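# The Visitor from Bruvthorpe

The bus from Bruvthorpe arrived early, and so Raghavendra Ramasamy had to wait under the awning of the Trimar building with eleven strangers and one baby. He had put on his good jacket. His daughter had told him that for an open day it was not necessary, but he had worn a jacket to every workplace he ever entered, and he did not want to begin a new habit at his age.

For nearly 50 years he had made lunches. First in his uncle's canteen, then on the railway, then in his own shop in Storville, where the customers were mostly nurses and men from the tyre factory. He had sold the shop in October. The new owner painted the door grey and put the prices up, and Raghavendra had walked past it only once.

A young woman came out and gave each person a sticker. His said 262.

"Are there so many of us?" he asked.

"We started at 200," she said. "It looks better."

She was Bindu Gowda and she would be their guide. She walked backwards down the corridor while she talked, and he worried for her the whole way, but she knew where the doors were. She showed them a room of motors, then a room where people looked at coloured lines on screens and did not look at the visitors. The baby was carried out. Then she brought them to the lunch counter, and the group became quiet, as people do when there is food.

"We call this one Rai," said Bindu Gowda. "Rai has two arms, but today mostly the left one is working. I will ask for a sandwich and something sweet."

She spoke to a microphone on her collar. Raghavendra moved to the front. He was not tall, and people usually let him.

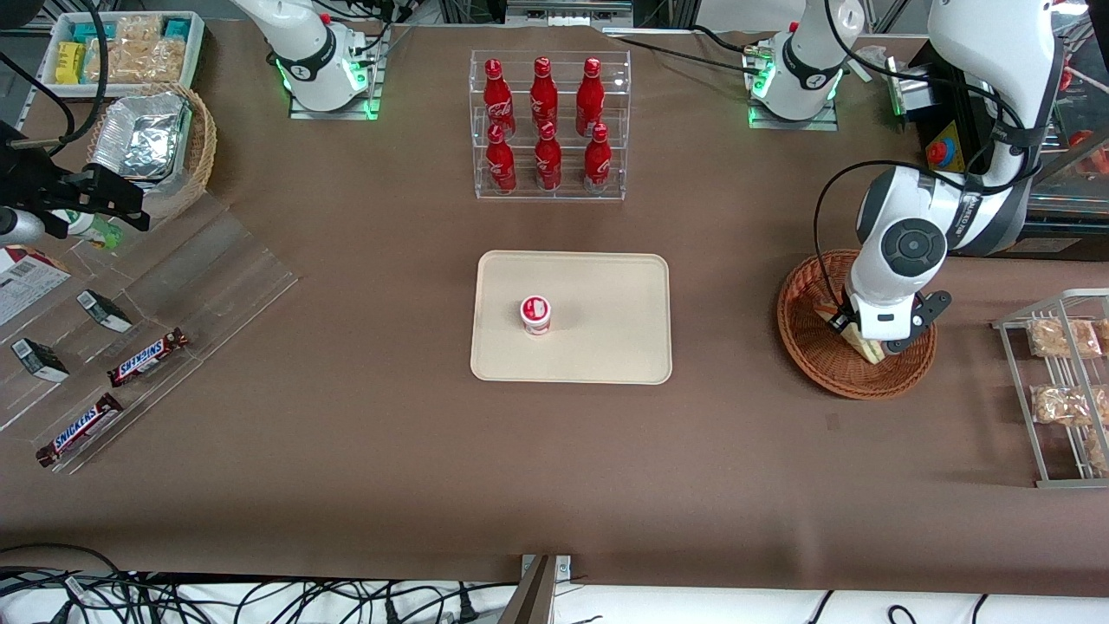
"Who wrapped it?" he asked.

Bindu Gowda turned to him. "I'm sorry?"

"The sandwich. Who has wrapped it?"

"Oh. One of us, this morning. I think it was me."

He nodded. He had expected that the machine would be quick, and that he would dislike it for being quick. But it was slow. It had the slowness of his first apprentice, a boy named Anil who had been afraid of the bread. Anil would hold a sandwich as if it could bite him, and carry it across the kitchen with his elbows out, and everybody had to step aside. After two months he was the fastest person in the shop. After three years he went to sea.

A man behind Raghavendra said to his wife that she could do it in half the time, and she said that he was welcome to watch her not do it at all. Some people laughed. The arm continued.

"Does it know that there is somebody waiting?" Raghavendra asked.

"It knows there is an order," said Bindu Gowda.

"This is a different thing."

"Yes," she said, after a moment. "I suppose it is."

She told the group that Rai had packed 959 lunches since the winter, and that 820 of them had been correct. A boy in a school jumper wanted to know what happened with the others. She said that most had the wrong drink, or no drink, and one had been given three desserts. The boy said that this one was also correct. He wrote it on his worksheet.

Raghavendra was thinking of his own numbers. He had never counted his mistakes. There had been a nurse who could not eat egg, and he had given her egg, and she had come back the next day not angry at all, only to tell him, so he would be careful with the next person. He had remembered her for thirty years. He could not say how many lunches were in those years, but he could say what colour her cardigan was.

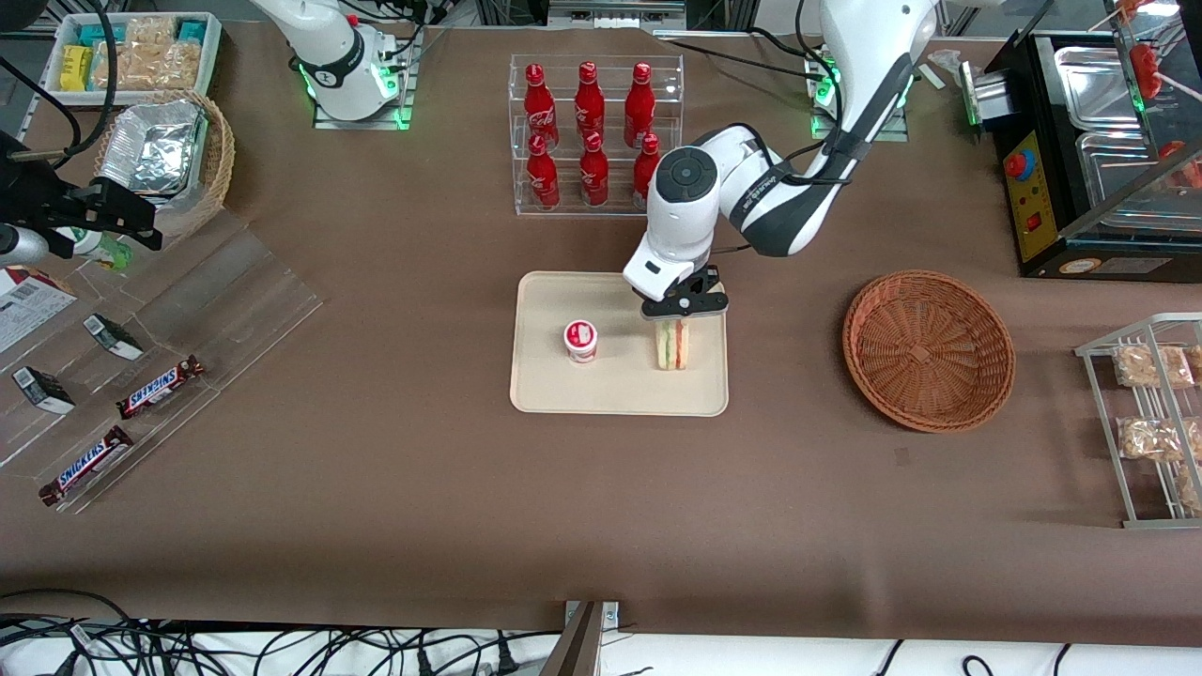

"It should go down flat," he said. He had not intended to say it aloud. "On the edge like this it is not stable. When you carry the tray, it falls on the sweet."

"We have discussed it," said Bindu Gowda. "The fingers are easier this way."

"Easier for the fingers, yes. For the person who carries the tray, no."

He felt his face become warm. He was a guest here, and the jacket made everything he said sound like an inspection. But she had taken a small notebook from her back pocket and was already writing.

"Which side would you put down?" she asked.

So he told her. He told her about the cut side and the crust side, and how the filling moves when the bread is soft, and why you must leave a finger of space between the sandwich and anything cold. He showed it in the air with his two hands. The rest of the group had gone on to the next room, where there was a robot that could draw a portrait, and he could hear the baby again somewhere in the building, and people clapping.

"Would you come another day?" she said. "Not for a tour. We could pay for your bus, at least."

"To teach it?"

"To teach me, first. Then I'd have to teach it – that's the slow part."

He looked at the arm. It hung over the counter in the way Anil used to stand, waiting for the next instruction and hoping it was an easy one.

"I am free most mornings," he said. "But I will want to see who is buying your bread."

She laughed and wrote that down also. Then she asked if he would like to see the portrait robot, and he said no, thank you, he would stay a little longer, if it was allowed. She brought him a chair. He took off the jacket, folded it with the lining outside, and laid it across his knees.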